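Ballivach Reading Room: progress report to the Brendanholm Fund

14 Apr 2020

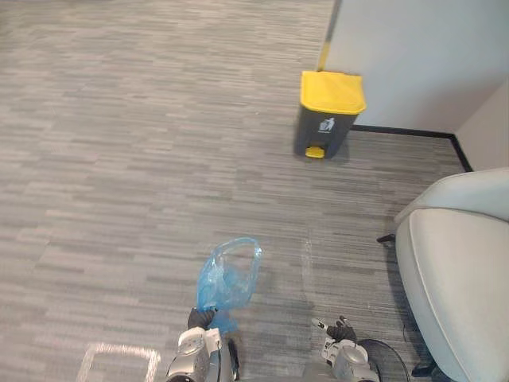
Liepiņa
Project lead, Ballivach Reading Room

Hello again! You asked for a short update on the local history books, so I'll start with the money, as I know that's what you read first. Of the 1000 pounds you gave us in January we've spent 589, nearly all of it on acid-free boxes and the big flatbed scanner (second-hand, and a bit noisy, but it does the old maps beautifully).

The parish magazines are going well. We've scanned 60 issues so far and typed up the contents pages, so people can search for a farm or a family name. I'm really pleased with that — I've already had letters from people asking about their grandparents.

The sound recordings are slower. Two of the tapes were in a poor state and have gone to Gullemia for repair, and I haven't had a price from them yet. I'd like to hold back what's left of the grant until I do, if you're happy with that.

We're closed to visitors for now, so the open evening is off and I'm doing the indexing at my kitchen table. It's quite peaceful, and I've got further than I expected to. The school visits will have to wait too, but the worksheets are written and ready to print.

Could you let me know whether the final report date still stands? I can send receipts whenever you want them.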